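Does a sell-on fee apply when a player goes out on loan with an obligation to buy?

I follow Horkham and we sold a midfielder to Osten two seasons ago with a 16 percent sell-on clause. Osten have now sent him to Letville on loan, with an obligation to buy if he plays 4 league matches. 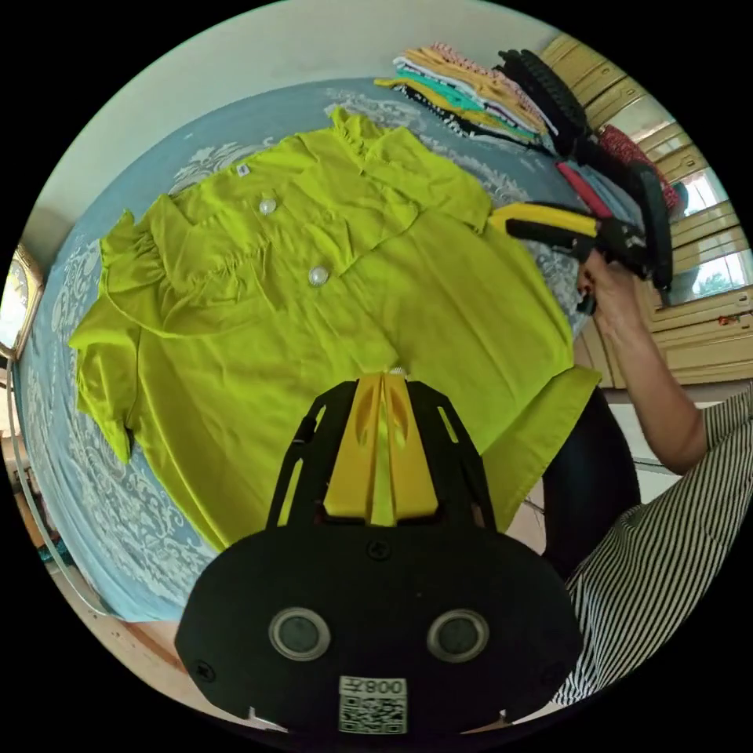
Details

The local paper says Horkham get nothing until the obligation is triggered. A supporter site says the fee is due on the loan payment as well. Which is correct? Also, is the 16 percent taken from the full price or from the profit?

Asked in: Transfers and contracts
Viewed 538 times

3 answers

Answer 1 (accepted)
Quentin Gaillard

It depends on the wording of the original transfer agreement. There is no default rule that fills the gap.

Most sell-on clauses refer to a "subsequent permanent transfer." Under that wording the loan itself pays nothing. When the appearance condition is met, the transfer becomes permanent and the percentage falls due, normally on the same schedule as the installments Osten receive.

Some agreements define "transfer" to include temporary transfers for a fee. In that case Horkham would be owed a share of the loan fee when it is paid.

On the second point, read for "net" or "in excess of." If either appears, the amount Osten originally paid is deducted first. If the clause says "of any transfer compensation received," the 16 percent applies to the gross figure. Add-ons are often dealt with in a separate paragraph.

Supporters will rarely see the document. Club accounts sometimes list contingent receivables in the notes, without naming the player.

Answer 2
sadowski_end

Always on profit. Every club does it that way now.

Comment from Quentin Gaillard: Not always. Gross clauses are still signed, mostly where the first fee was small.

Answer 3
row272

Check whether Horkham sold the clause back. Clubs short of cash in July do this for a lump sum. If they did, none of the above matters and the full fee stays with Osten.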